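How to Fill a Paper Snack Bag

A small paper bag holds more snacks than it looks like it should if they go in by size. I make these up for family parties, and the method is the same for one bag or 114.

What you need
One paper bag with a stiff base per guest. Mine are the blue-and-white checkered kind.
A few snack bags and a handful of small wrapped candies for each.

Step 1. Lay everything out
Open the top of the bag and stand it toward the back of the table. Put the snacks in front of it so you can see every packet.

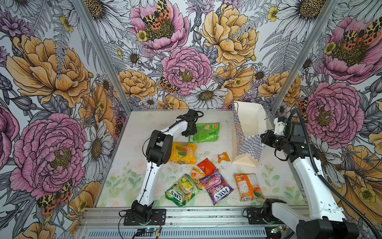
Keep the larger snack bags apart from the candy. If a packet is puffed up with air, press it gently toward one end. Do not squash chips.

Step 2. Put the large bags in first
Stand them on end, one against each side. Let them lean a little. Leave the top of the paper bag folded open while you work.
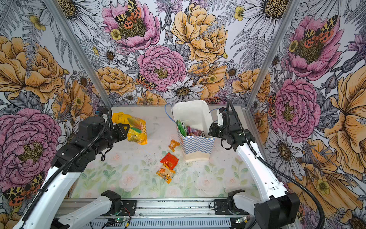 Step 3. Fill the gaps
Add the medium packets next, with the printed sides facing out. Save the smallest candies for last and drop them into whatever space remains. Stop before the wrappers push the sides out.

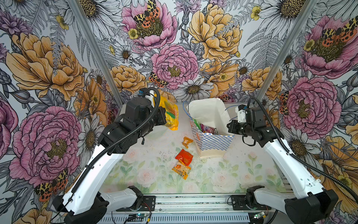
Thoa Khúc

Step 4. Close the bag
Fold the top down once and crease it with your thumb. Store filled bags upright in a box, 3 to a row, away from the stove.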